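発表者ノート「おもちゃの台所でロボットアームを動かす」
共有工房 Lallholm 冬の発表会(12月)
持ち時間45分、そのうち質問5分

スライド1 あいさつ

こんばんは。今日は来てくださって、ありがとうございます。私の日本語はまだ途中ですから、わかりにくいところがあれば、途中で手を挙げてください。最後まで待たなくても大丈夫です。
(ここで水を飲む。ゆっくり話す。)

今日の話は、Risivov という名前のプロジェクトです。工房の奥の場所を借りて、子ども用の台所セットの前にロボットアームを一台置きました。アームを人が手で操作して、その動きを記録し、あとでアームに同じような動きをさせます。目標は料理ではありません。鍋のふたを取る、フライパンを動かす、そのくらいの小さい仕事です。

スライド2 なぜ台所か

最初は机の上で積み木を運びました。積み木は四角くて、つかむ場所がいつも同じです。二週間ぐらいで、私は少し飽きました。
台所には、回すもの、開けるもの、持ち上げるものがあります。つまみ、扉、取っ手、ふた。形がみんな違いますから、グリッパーの指の設計の良いところと悪いところが早く見えます。
本物の台所も考えましたが、工房の規則で火と水が使えません。それで、おもちゃにしました。高さが低いので、アームの根元の位置も低くできました。

スライド3 台とフレーム

(この部分は、工房の会員でない人もいるので、言葉を易しくする。)
フレームはアルミの角材です。私は最初、台所セットとアームの台を別々に床に置きました。これは失敗でした。人が横を歩くと、台が少し動きます。少しだけですが、記録した位置と今の位置が合わなくなります。
今は床にテープで印を付けて、毎回、始める前に印を確かめます。ねじで全部固定する方法もありますが、夜には片付けなければならないので、私たちはクランプを多く使っています。クランプは速いです。ただし、ゆるみます。作業の前に一回、途中で一回、手で触って確かめてください。

配線について、よく質問されます。正直に言うと、まだきれいではありません。束ねる作業を二回しましたが、そのたびに部品を替えて、また外しました。動く部分のケーブルは、アームを一番遠くまで伸ばした状態で長さを決めること。これだけは先にやったほうがいいです。

スライド4 ふたの練習

(写真を出す。三十秒ぐらい黙って、見てもらう。)

ガラスのふたの鍋が奥のコンロにあり、黒いグリッパーが上からふたの真ん中に来ています。鍋は金属で、とてもよく光ります。 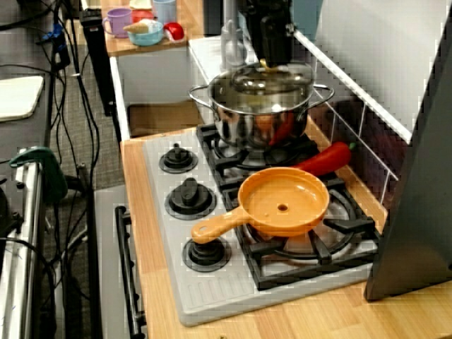
Isauro Serrano
Risivov プロジェクト 製作と制御担当/共有工房 Lallholm 会員

ふたの仕事は、私が考えたよりずっと難しかったです。理由を順番に話します。

まず、位置です。グリッパーが真上から下りないと、指の片方だけが先に当たります。すると、ふたが鍋の縁の上で回ったり、横にすべったりします。人間は当たった感じで手を直しますが、私たちのアームには力のセンサーがありません。モーターの電流を見て、だいたいの力を推定しています。この値はあまり細かくないです。

次に、光です。光る鍋には、まわりの色が映ります。写真の鍋の横にも、赤やオレンジの色が見えると思います。カメラの画像だけで鍋の場所を探すプログラムは、こういう映り込みに弱いです。私は照明を天井に向けて、間接の光にしました。少し良くなりましたが、解決とは言えません。

三つ目は、手前のフライパンです。柄が長いので、アームが横から近づくと、ひじの部分が柄に当たることがありました。いまは必ず高い位置まで上げてから、鍋の上へ移動します。時間はかかりますが、このほうが安心です。

(もし時間が足りなければ、次の段落は飛ばす。)
おもちゃの唐辛子も使います。小さくて、つるつるしていて、つかむと逃げます。ふたが全然うまくいかない日は、唐辛子をやります。唐辛子もうまくいかない日は、帰ります。

スライド5 指の作り方

指は3Dプリンターで作りました。内側に薄いゴムを貼っています。最初のゴムは自転車のチューブを切ったものでした。すべらないのは良いのですが、ふたのつまみが離れなくなって、持ち上げたあとに置けませんでした。今は少し硬いゴムのシートです。接着剤は一晩待ってください。私は待たないで使って、はがれました。
指の形は、箱のような単純な形に戻しました。曲がった形も試しましたが、つまみには合っても、フライパンの柄には合いませんでした。

スライド6 記録のしかた

動作の記録は300回を目標にしました。一人が操作して、もう一人が物を元の場所に戻します。戻す人のほうが疲れます。これは Tonantzin Carrillo さんと交代でやりました。彼女は、毎回まったく同じ場所に戻すのは良くないと言いました。同じ場所だけで練習すると、アームは少し違う場所で困ります。私は最初、きれいに同じ場所に置いていましたから、その記録はかなり捨てました。
今のやり方は、鍋の取っ手の向きとフライパンの柄の向きを、毎回少し変えます。変えたことはノートに書きます。ノートは紙です。手が油で汚れていても書けます。

スライド7 安全

非常停止のボタンは、操作する人の手が届くところに置きます。戻す人は、操作する人が「止めました」と声を出すまで、手を入れません。声の約束は簡単ですが、急いでいると忘れます。私は一度忘れて、Tonantzin さんに叱られました。
子どもが見学に来る時間は、電源を切ってください。台所のおもちゃですから、子どもは必ず触りたくなります。

スライド8 これから

次は、扉を開ける仕事をしたいです。オーブンの扉の取っ手は縦に長いので、つかむことはできると思います。難しいのは、扉と一緒に弧を描いて動くことです。アームの根元をもう少し左に移す必要があるかもしれません。
それから、コンロのつまみ。手首の回転の範囲を、まだ測っていません。

図面と部品表は、工房の入口の棚に紙で置いてあります。2月まで置きますから、自由に持って行ってください。間違いを見つけた方は、鉛筆で直してくださると助かります。日本語の間違いもお願いします。

(質問の時間。質問は一度くり返してから答える。)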